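3.2 Ambiente simulado e tarefa de transferência entre suportes
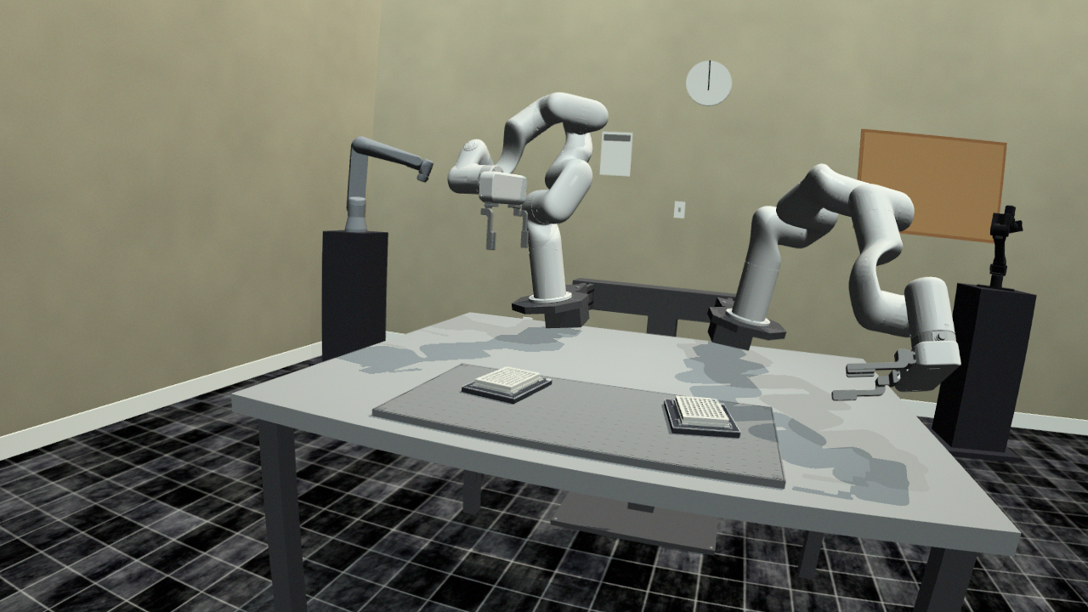 Figura 2. Ambiente de simulação da disciplina, com os dois braços e os dois suportes perfurados sobre a placa de apoio.

A tarefa proposta aos alunos da disciplina de projeto em automação consiste em transferir tubos entre dois suportes, usando dois braços controlados pelo mesmo programa. Cada equipe recebeu o mesmo arquivo de cena e só podia alterar o código de planejamento e os parâmetros de controle. Os braços são fixados ao longo do lado oposto da mesa, e os suportes ficam perto da borda da frente, separados por um trecho livre da placa (Figura 2). Essa distância foi mantida em todas as execuções e obriga as equipes a decidir se um único braço completa o percurso ou se o tubo é entregue de uma garra à outra. Na configuração ilustrada, as duas garras estão vazias e afastadas dos suportes, a da esquerda bem acima da mesa e a da direita além da lateral do tampo.

O ambiente foi montado no simulador Nelto por Dela Quartey, monitora da disciplina, a partir de um modelo de sala usado em semestres anteriores. O relógio, o quadro de cortiça e os demais elementos de parede foram conservados. As sombras projetadas também permaneceram ativas, pois parte das equipes optou por localizar os suportes por visão e precisava lidar com variações de luminosidade sobre o tampo. As equipes que trabalharam apenas com as poses fornecidas pelo simulador foram avaliadas em separado.

Participaram 12 equipes. Cada uma pôde submeter até 1.000 execuções ao servidor Bawa, que registrava o resultado, o tempo total e as colisões detectadas. Ao encerramento das submissões, em 7 de dezembro de 2021, havia 3.494 execuções válidas. Foram descartadas as interrompidas por erro de comunicação e as que usaram uma versão anterior do arquivo de cena, na qual a abertura máxima das garras estava incorreta.

Uma execução foi considerada bem-sucedida quando o tubo terminava inserido na posição de destino, na vertical, sem contato entre os braços. Contatos leves entre a garra e a borda do suporte foram registrados, mas não invalidaram a execução. Esse critério foi discutido com os alunos na segunda semana e substituiu uma regra mais restritiva, que penalizava qualquer toque e levava as equipes a reduzir demais a velocidade de aproximação.

Os relatórios individuais foram entregues na plataforma Tetora e serviram de base para a classificação das falhas apresentada na Seção 4. Quando o relatório e o registro do servidor divergiam, prevaleceu o registro.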